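Packing and Sorting Assistant, Fluvedico (Pavholm site)

Posted 3/21/18
Job ref. 889

We are looking for two people to join the crate line at our Pavholm site. The work is sorting small parts into blue plastic crates, moving the crates along the roller conveyor and stacking the finished ones for pickup.

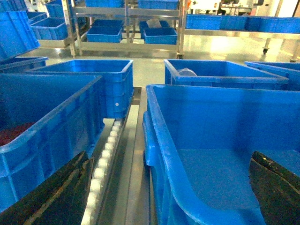 You will be on your feet for most of the shift. Full crates are heavy - we lift them in pairs, and you will be shown how before you start. Shifts are early or late and change every 2 weeks. The line has been busier since February, when we took on the Clistetti orders, so some overtime is available if you want it.
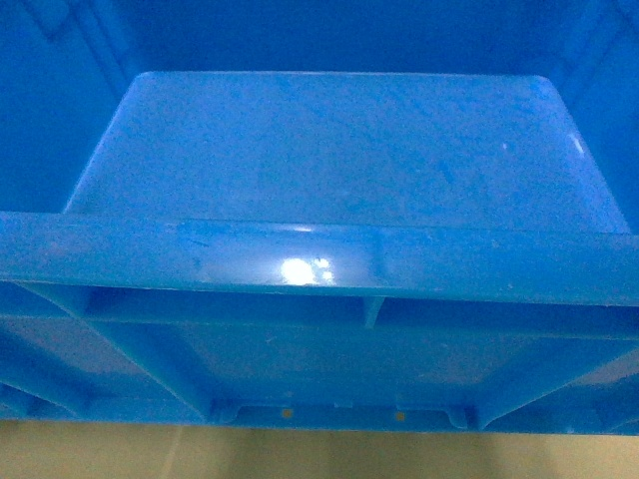

2 min read

Part of the job is looking after the crates themselves. Scuffs and scratches are fine. Cracked rims and split corners are not, and those crates go back to Jacobs for replacement. You will also wipe out returned crates and keep the floor by the conveyor clear.

No experience needed. You should be able to read a pick list, count accurately and get to Pavholm by yourself, as there is no bus for the early shift. Training takes 3 days and is paid. Safety shoes and gloves are provided.

To apply, fill in the short form at the front desk or send us a letter with your work history. Please quote the job reference and say which shift you prefer.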